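Maintained by Halfdan Vestergaard. Last revised December 27, 2025. Applies to Volluder hand-held grippers, hardware revision 2, as used at the Jurnholm bench.

# volluder-bench-care

Setup, inspection and fingertip replacement for the paired grippers. Firmware build 428 or later is required. Calibration files go in `calib/`, one per gripper, named by serial number. Host configuration is in the separate `gusar-host` repository.

## 1. Power-up

1. Connect both data cables to the host before switching on either gripper.
2. Wait for the green indicator on top of each housing. If it does not light within two minutes, reseat the cable at the housing end first.
3. Start the service:

```
gusar start --port 2357 --pair left,right
```

4. Open each gripper to full travel and hold it over the table. The fingers should spread wide to both sides of the housing, as on the raised unit.
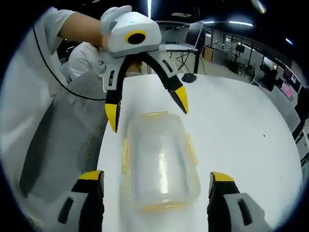
## 2. Cable routing

Keep the cable clear of the finger linkage through the whole range of motion. Leave enough slack to reach both ends of the table. A chair back makes a poor cable guide: the mesh snags the strain relief.

Cables that have been pinched go in the repair bin with a tag. Do not splice them.
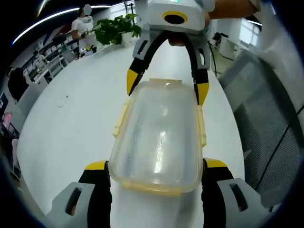
Alignment is checked with two grippers on one rigid object, worked from opposite ends. The procedure was changed in June; the old method used a foam block, which hid tip offset. A rectangular food container with snap latches is adequate. Bring the far gripper down until its fingers straddle the short end, and hold the near fingers just outside the other end before closing. Compare left and right gaps at the near end. Unequal gaps mean the finger zero has drifted; rerun:

```
gusar zero --unit right --save
```

Repeat for the other unit. Do not copy a zero value from one gripper to the other.

## 3. Contact check

Close both grippers lightly on the container. All yellow tips should meet the wall without the container turning on the table. If it turns, back off and repeat section 2 before looking for a mechanical fault.
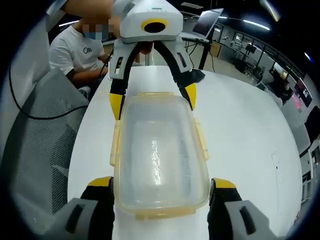

*Contact check, container lengthwise, tips at both ends.*

Log the result in `checks.csv`:

| Field | Content |
|---|---|
| `unit` | serial number |
| `zero` | stored encoder offset |
| `tips` | ok / worn / replaced |
| `note` | free text |

The log holds 134 entries at this revision. Entries made before the June change are kept but should not be compared with later ones.

## 4. Fingertips

Replace tips as a pair. Spares are stocked under the Ifans part list in `docs/parts.md`. Clean the seat with a dry cloth, fit the new tip and tighten evenly. Rezero afterward.

After a tip change, repeat the contact check with a container standing upright. The upper gripper comes down at an angle over the rim and the lower one closes from the sides.
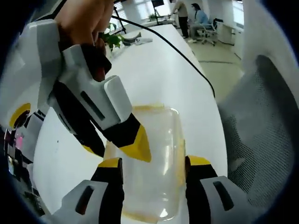 *Upright check. Upper gripper angled over the rim, lower fingers either side.*

## Known issues

- `gusar zero` exits without an error if the unit is unplugged during the write. Check the timestamp on the file in `calib/`.
- Glare on clear plastic upsets automatic exposure. Lock exposure before recording.
- Swapping the two data ports swaps left and right in the log.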